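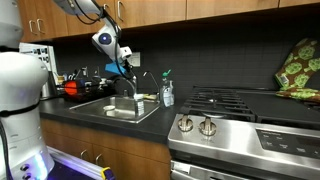 Standero kitchen service: speaker notes, Tromcombe trade morning
2024-04-21

Slide 1. Title
Wait for the coffee people to sit down. Say what I'm reviewing: Standero, sold by Kyei as a kitchen helper "for the ordinary home". Say that I paid for the trial month myself, same form and same hold music as everyone else. Mention the hold music again if they laugh.

Slide 2. What you get
One robot, one arm's worth of useful reach at the sink, a glowing base you can't switch off from the app (I have asked). A visit to set it up. A booklet. A second booklet correcting the first booklet.
The set-up visit is sold as 30 minutes. Mine finished after lunch, and it had started before breakfast was cleared.

Slide 3. What it costs
3,000 pounds up front, then 300 a year for what Kyei calls Care. Care covers software, phone support and the gripper pads. It doesn't cover the arm, the base or your nerves.
Pause here. Somebody always asks about hire purchase. Yes, through Clirkska, and read the page on early settlement twice.

Slide 4. The sink
Leave this one up while I talk. 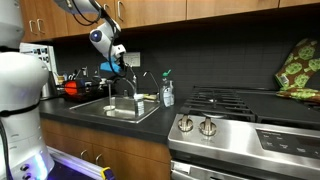

Reading time: 3 min

Most homes will want it at the sink, so most of my notes are about the sink. Point out the blue pad on the gripper, and the round sensor further up the arm. Those are the parts you'll be wiping.
Two taps side by side, a tall one and a smaller one. The brochure kitchen has one tap and nothing on the worktop, as if the owners had moved out. Ask any salesman for a demo with a sponge on the rim, a glass in the basin and the washing-up liquid where you keep it. If he starts tidying, make a note.
Ask too how the thing behaves near a wall socket. The booklet gives that a paragraph. I'd have liked a page.

Slide 5. The good bits
It is patient. I have shouted at it and it has never shouted back, so it's already ahead of the dishwasher.
The app keeps a plain list of jobs, and you can stop one with a single press. Support picked up on my second call and knew the answer.
Cables: tidier than the last model, though they still loop about the arm like tights on a washing line. (Drop this if the room looks stern.)

Slide 6. The less good bits
It needs floor space at the end of the counter, and you'll want to stand there too. Measure first. Then measure with a cupboard door open.
The job library holds up to 501 tasks, according to Kyei. A fair number of these are the same task with a different mug.
Purple light. Fine in a showroom. At two in the morning it's like going for a glass of water in a nightclub.

Slide 7. Would I buy it?
For someone who finds standing at a sink hard, take the trial month and see. For someone who merely dislikes washing up, I'd wait for the July price list and buy rubber gloves.
Cancelling is by letter. An actual letter, with a stamp. Have the address ready, they will want to write it down.

Slide 8. Questions
Likely ones: noise (less than the extractor fan), pets (booklet says keep them out), can it cook (no, and please don't let it near the hob on my say-so).
If there's time, go back to slide 3 for the Care small print. Return the clicker to the front desk.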